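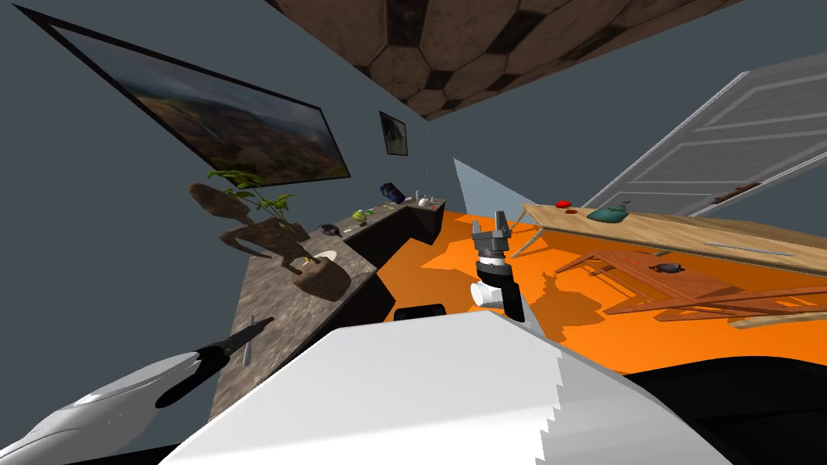
I have wanted to talk to somebody about floor color for ages, ever since I moved into a rental with beige carpet in every room including (I'm sorry to say it) the bathroom. So when a friend told me there was a woman in Drutwood who mixes and lays colored floors for a living, and has opinions, I wrote to her that same night. Her shop is called Notness and it's on a side street behind the post office. I brought my laptop with a folder of rooms I'd been saving, and the very first one we opened was the one at the top of this page, with the orange floor and the gray walls. "Oh, good," she said. "Now that's somebody who decided something." She tapped the gray with the end of her pencil. "Gray walls let you do it. Put that orange with cream walls and you've got a whole different room, you've got a diner."

We never got much further into the folder. She put the kettle on, moved a stack of sample boards off the second chair, and we talked for most of the afternoon.

I started with the obvious one: why are people so scared of a colored floor, when they'll paint a wall any old thing on a Saturday morning?

"You can paint over a wall by dinnertime," she said. "A floor you have to empty the room. Everybody knows that in their bones. You've got to find a place for the couch! So they think, I'll only do this once, I'd better be sensible, and then they pick something the color of oatmeal and it's still there when the kids leave for college."

She got into it by accident. Her first job out of school was in the office of a tile warehouse, answering phones, and she used to go sit in the back on her lunch hour with the discontinued boxes. "The good colors were always back there. Mustard, a really deep bottle green, a red I've never seen since. I asked what happened to them and the manager said they didn't move. I took home 12 boxes of the green in my mother's car and the back end was practically dragging."

Did she still have that floor? She laughed. "My mother has it. It's in her mudroom. I laid it myself and it's crooked as anything along the back door. She won't let me fix it."

These days she mostly does poured floors and linoleum, with some painted wood when the boards are worth saving. She showed me how she mixes the poured stuff, which comes from a small supplier called Erraji in buckets of plain base that look a lot like pancake batter. The pigment goes in a little at a time. She keeps a notebook of every mix she has ever done and it's held shut with a rubber band, and the pages for the oranges and rusts are stuck together in places. I asked how many mixes were in there and she knew exactly, because she numbers them: 186, with the last one done the week before for a dentist.

"A dentist!" I said.

"A blue-green. Very soft. He wanted white and I told him white is going to show you every single thing that has ever happened in this room."

I asked her to talk me through choosing a color as if I were a customer with a bit of money and no nerve (half of which is true). She doesn't begin with color at all, it seems. She begins with windows. "I want to know which way they face and what's outside them. If there's a brick building across the street you've already got red coming in all afternoon, and your floor's going to catch it. I had a job at the Zetberg building, third floor, where they wanted a pale yellow. We put the sample down and by four o'clock it was peach. They loved it in the end, but I'd have felt pretty silly if I'd poured the whole thing first."

Her samples are big. I'd been expecting those little squares on a chain. Hers are boards you have to carry with both arms, and she makes people keep them for a full week. "Put it on the floor. People prop it up on the wall! It's a floor, the light hits it from above. Walk on it with your socks on. Drop some toast."

The ceiling came up next, and I had never given a ceiling one thought in my life. She says a strong floor bounces color upward, and a plain white ceiling takes on a tint whether you like it or not. "You lay a red floor and you've got a pink ceiling. So then you either enjoy that or you knock it back with a bit of gray in the ceiling paint. Or you put some pattern up there, and then the eye doesn't read it as a big pink sheet anymore."

I asked whether there was any color she'd refuse. She thought about it for long enough that I drank half my tea.

"Black. I've done it and I'd do it again for the right person, but I try hard to talk them out of it. They see it in a magazine, shiny as a piano, and they own a yellow dog." A pause. "And purple, only because I can't seem to get one I like. That's my own failing. I've got six tries in the notebook and they're all terrible."

What about people who rent, like me? I was hoping for a miracle here. She was kind about it. Sheet linoleum can go down loose in a small room if it's cut well and you tape the seams, and she's done plenty of kitchens that way for people who rolled the whole thing up and took it with them. It needs to lie flat in a warm room overnight before you cut it or it fights you. She cuts it two inches big on every side and trims it in place, with a hooked blade, and she changes the blade far more often than you'd think. "A dull one wanders off. You'll be following your nice pencil line and then you're in the cabinet."

And the beige carpet? "Is it glued?" I said I didn't know. "Pull up a corner in the closet. Look first, then call your landlord." I have since pulled up a corner in the closet. There are boards under there, and they're painted brown, and I've been thinking about them ever since.

We got onto money because I'm nosy. A small poured floor costs more than most people guess, and nearly all of that is the prep: sanding, filling, leveling, taping off the doorways. The pouring itself is over before lunch. She charges a $50 deposit for the big sample boards and gives it back when they come home in one piece. "They come back with coffee rings. I don't mind the coffee rings, that's information."

I told her I thought people might be braver if they could see more finished rooms. She agreed, up to a point. She keeps an album by the door, real prints, because she doesn't trust screens for color, and she made me look at one particular kitchen under the window and then again under the lamp over her desk. It was a rusty orange and I honestly would have sworn they were two different floors. "There you go. And that's the same piece of paper!"

The kitchen belongs to a couple who had lived with speckled gray vinyl for 40 years. They argued about the orange for a whole winter. He wanted it, she didn't, then she did and he got cold feet. In the end they flipped a coin at the kitchen table with the sample board lying between their chairs. They send a card every Christmas, and she read me the latest one, which was mostly about a new grandchild and had one line at the bottom saying the floor was holding up fine except by the stove.

"Everybody wears out the bit by the stove," she said. "I always mix an extra jar and leave it under the sink."

It was getting dark by then and she wanted to look at a new green before the daylight went, so I helped her carry the board out to the sidewalk. We both stood over it. A man walking past with his groceries stopped to look as well, and said he thought it needed to be a bit yellower. She went back in and wrote that down.

She's taking bookings for small rooms from April, and you can borrow boards from the Drutwood shop any weekday if you call ahead.

Last updated: 2024-03-19

Contact | Copyright, all text by the author, please ask before reprinting | Back to top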